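Drove the back road from Plevov down to Avram last week and I have some notes for anyone else planning to do it in June. Going to put them in a thread so I can find them later.

First thing, fuel. Fill up in Plevov. There is a pump at Brandier but it only takes a card with a PIN, and it was out of diesel when I stopped. The next one after that is in Avram itself.

The full run was 217 km door to door for me, with the detour for lunch. Ratih Tarigan did it the week before and went straight through, so hers would be shorter.

I left at 7 in the morning. The first 40 km are village after village with speed bumps in all of them. Nothing hard, just slow. Third gear most of the way.

After the last village it opens up. Two lanes, good bitumen, painted edges. The surface was redone a couple of years back and it's held up well. I'd still watch the shoulders, because there isn't much of one before you get to the guardrail.

The straight before the Kendov turnoff is the part I liked best. Trees on both sides and you go in and out of shade.
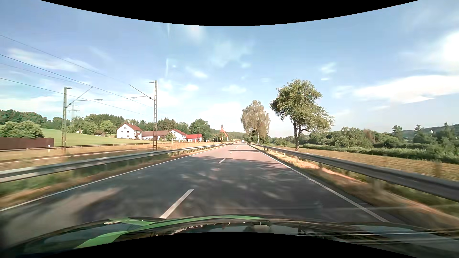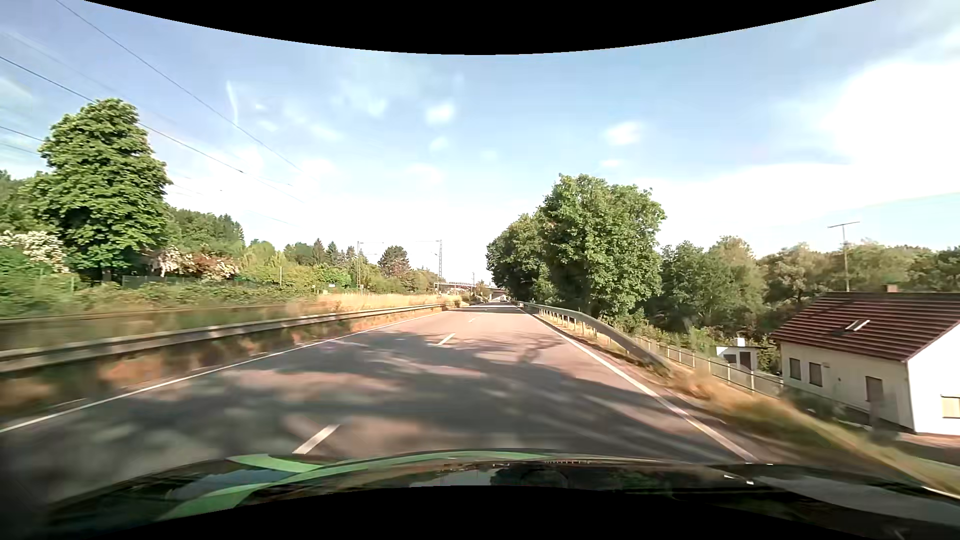 A few people have asked about sunglasses. I wore mine for the open parts and took them off for the trees, then got sick of swapping and left them on. If yours are very dark you might find the shade a bit much. A potholed road would be another matter, but I didn't find any holes on that stretch.

Speed limit there is 100 and then it drops well before the Kendov turnoff. The sign for the drop is behind a branch. Emanuel Zamfir got a fine there last year and he's still cranky about it, so I'm passing that on.

Traffic was light. A few farm utes, one bus, and a truck with hay on it that I sat behind for a good ten minutes. He pulled over at a lay-by and let me past, which was decent of him.

Lunch was at Kendov. You turn off, go over the little bridge, and the bakery is on the left across from the school. Cheese pastry and a coffee. They close at 2 and they mean it. Toilets are around the back and you need to ask for the key.

There is parking beside the bakery but it's tight. If you have a trailer, keep going and park by the church. It's a two-minute walk back.

Past Kendov the road climbs and gets twisty. Took me longer than I expected. If you have kids who get carsick, stop at the lookout near the top and give them some air. There's a picnic table and a tap. I didn't drink from the tap so I can't tell you about the water.

No phone signal from the lookout until you're most of the way down the other side. Download your map before you go. I had mine saved but forgot to save the music, so it was the radio, and then no radio.

Coming down into Avram there's a one-lane section with a light where they're fixing the retaining wall. Waited up to 68 seconds each cycle, and yes, I timed it, I had nothing else to do. The sign says the work goes until the end of the month.

Got in just after 1. With the stops I thought that was fair. The highway is faster but you pay the toll and there's nowhere nice to eat on it.

Someone asked if it's okay in a small car. Yes. You don't need a four-wheel drive for any of it. I'd check the tyres and the washer fluid and that's it. I went through a lot of washer fluid. Bugs.

Someone else asked about cycling it. I wouldn't do the fast part, with the narrow edge and the rail right there. Ratih says there's an old farm road that runs parallel for part of the way and the local club uses that. I haven't seen it myself so ask her.

Wildlife: one fox, near Brandier, early. Ratih had deer on the climb at dusk, two of them standing in the lane. I'd do the climb in daylight if you have the choice.

I'm driving back the same way next month and plan to leave later so I can stop in Brandier when the market is open. If anyone wants honey from the stall by the pump, let me know before then and I'll grab a few jars. Cash only, small notes.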